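Ticket: left hand-held gripper drops out mid-demo
Project: Mahuika tabletop tasks
Opened by: Tayla Lockyer
Assigned: Wiremu Donnelly
Priority: high
Status: closed, see last entry

Tayla Lockyer
Left gripper keeps losing its jaw reading part way through a demo. Right one fine. Screen says "L width: stale" and the number just sits there, then it jumps back a few seconds later. Jaws themselves move ok by hand, nothing stiff. It has killed 11 demos on the egg-to-bowl task since we set up this morning. Didn't happen at all on the cup stacking batch.

Tried so far:
— restarted Zeteo (recorder), no change
— restarted the whole PC, no change
— zeroed both grippers closed then open, left reads 0 to full as it should, then goes stale again in the next take

Need this sorted, Aroha wants the full set of 135 before the training run.

Wiremu Donnelly
Can you send the log from a bad take. Also which port is the left one on, front or back of the PC?

Tayla Lockyer
Attached take_1730.log. Front. Both were on the back before, somebody moved the left one to make room for the second screen.

Wiremu Donnelly
Ok looked. Left stream stops dead at frame 1,730, comes back with a new device number. So it's the USB dropping and reconnecting, not the jaw sensor. Zeteo carries on with the last good value which is why it looks frozen. Position tracking on the left carries on right through it, only the width is lost.

Please do these in order and say after each one:
1. Left gripper back on a rear port, no hub
2. Swap cables left/right, run a few takes
3. Put cables back, swap the grippers themselves

Tayla Lockyer
1 done. Better but not gone, 3 bad takes before lunch.
2 done. Fault moved to the RIGHT. So cable?

Wiremu Donnelly
Cable, yes. Skip 3. Does it go when you reach across or just at random?

Tayla Lockyer
Reaching. Solomiia had a go as well and she can make it happen every time, arm out to the far side of the sheet and turn the wrist. Cup stacking is all done close in so that would be why we never saw it.

Ngaio Quinlan
Butting in. Cable is probably getting pulled at the plug. There's a spare in the Jutia box, bottom drawer, longer one. Leave a loop of slack at the hand and strap it to your forearm, not to the gripper body. Bin the old one PLEASE, dont put it back in the drawer.

Tayla Lockyer
Found it. Fitted to left, right has its own cable back. Running the task again now. 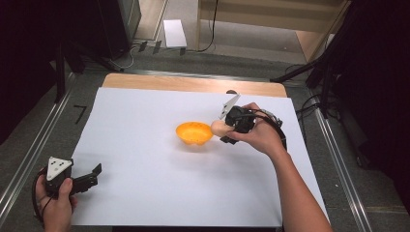
Egg-to-bowl, right gripper holding the egg, left open at the near edge of the sheet.

Wiremu Donnelly
Looks alright. Which way are you starting the left? Script says open, parked, and it stays parked till the egg is in the bowl. If it drifts we get a left arm that wanders about for no reason when the policy runs, had that on Zameck and it took ages to find.

Tayla Lockyer
Open and parked. Will tell Solomiia as well, she tends to creep in to steady the bowl.

Aroha Waaka
What happens to the bad takes? Do not want frozen widths in the set, the arm will learn to hold its jaws still half way through a grasp.

Wiremu Donnelly
Marked them all as reject, they won't export. Have also changed Zeteo so a stale width for more than half a second stops the take and beeps. Needs the update on the recording PC before the next session.

Tayla Lockyer
Update on. Pulled the plug out on purpose to test, it beeps, take stopped and went to rejects. Wide reaches all good with new cable, Solomiia couldnt break it either. Redoing the lost ones now.

Wiremu Donnelly
Closing. Cause: worn USB cable, made worse by the front port. Two more long cables on order, reopen if the beep goes off.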